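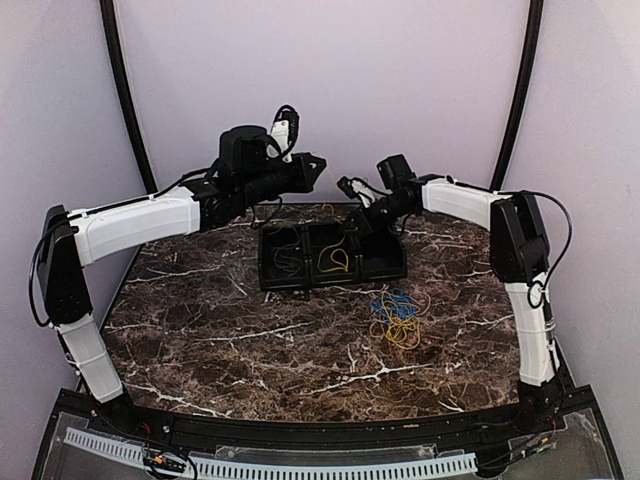

From: Kavitha Thampi
To: Bimholm Robotics Club list
Date: December 30, 2021
Subject: Re: [bimholm-robotics] Band sorting task, what counts as a sort?

Roos Prins wrote:

> Hi all,
>
> I read the task sheet twice and I still have questions before my team
> starts recording again.
>
> 1. Does a band count as sorted when it is fully inside the compartment,
> or is it enough if part of it is over the divider? Ours hang over a lot.
>
> 2. If one gripper picks up two bands of the same color at once and drops
> both in the right place, is that one pick or two?
>
> 3. Are we allowed to use both arms on the same band? The sheet says "the
> arms may cooperate" but the scoring table only has a column for left and
> a column for right.
>
> 4. Who is resetting the table between runs? On our last session the pile
> was pressed flat before we started, and it was much harder to get hold of
> a single band than when the pile is loose.
>
> Also, the left arm drifts a little after it has been on for a while. Is
> that known, or is it something we did?
>
> Roos

Roos, thanks for writing this down. I am answering to the whole list so that the other teams work from the same rules.

On 1: fully inside. If any part of the band rests on top of a divider or on the outer rim when the run ends, it does not count. You may go back and push it in during the run, with either arm. I know this is stricter than what we did in the fall. The trouble in the fall was that two people scoring the same run came up with different totals, and nearly all of the difference was bands lying over a divider.

On 2: two sorted bands, one pick. The score is by bands, so you get both. The pick count is only there for the write-up. If the bands are different colors and you drop them together, the one in the wrong compartment counts against you until you move it.

On 3: yes, you can use both arms on one band. Pulling a knot apart with one gripper on each side is a good use of them. Put it in the column for whichever arm lets go of the band last. I will add a line to the sheet.

On 4: the team that is about to run does the reset. Pick up the whole pile, shake it out, and drop it on the tabletop in front of the tray from the height of your hand. Do not arrange it. Do not press it down. If you want a practice pile with the colors already in layers, go ahead, but a scored run starts from a dropped pile.

The drift on the left arm is known. It was there before your session. Kamath, the team from the Wednesday group, saw it too and thought it was the shoulder joint. I ran the homing routine before and after 16 picks and the gripper came back slightly low the second time. For now, home both arms before every scored run, and again if you have had the power on through a long practice. If you change the offsets in the config file, write it in the log with your initials. Someone changed them in the first week and did not write it down, and the next team lost most of an evening to it.

While I am at it, a few things that came up from other people.

Cables. Check that the cable on each arm has enough slack before you fold the arm all the way back. Move the arm through the full range by hand with the power off and watch the cable at the elbow. If it pulls tight anywhere, fix it before you power up.

Speed limit. It stays at the current setting for everybody until the April event. Team Bumar asked to raise it. I understand why, the runs feel slow, but the grippers already bounce on the tabletop when someone comes down too hard, and we only have one spare set of fingers.

Table surface. Several people asked whether we could cover the dark marble pattern with plain paper. Team Ovuso tried it, and the paper slid whenever a gripper dragged a band across it. Please leave the surface as it is. If your color detection has trouble with the white veins, crop to the area around the pile first and then threshold. The blue and yellow bands separate fine that way. The dark gray ones are harder on a dark table and you will probably need to train for those.

Training data. The limit is 2000 picks per team, and practice picks count if you use them for training. You can share recordings with another team, but they count toward the limit of both teams. Put recordings in the shared folder under your team name and the session number. Do not put them on the desktop of the lab machine. I cleared that out last week and moved everything I could identify.

Broken bands. They do snap. Take the pieces out of the tray or off the table and put a new band of the same color in the pile. Extra bands are in the drawer under the monitor. If one snaps during a scored run, keep going and leave it where it is. It is not counted either way.

Session slots. There are 13 slots left before the building closes for the spring break, and the sign-up page is open again. One slot per team at a time, please. Book your next one after you have used the one you have. If you cannot come, take your name off so another team can have it.

Roos, your team can keep the runs you already recorded. Rescore them with the rule from point 1 and send me the new totals when you get to it. I do not need the video again, I have it.

I will put the revised task sheet in the shared folder tonight. The file name stays the same, so check the version line at the top.

Kavitha

_______________________________________________
bimholm-robotics mailing list
To unsubscribe, send a message with the word "unsubscribe" in the subject line to the list address.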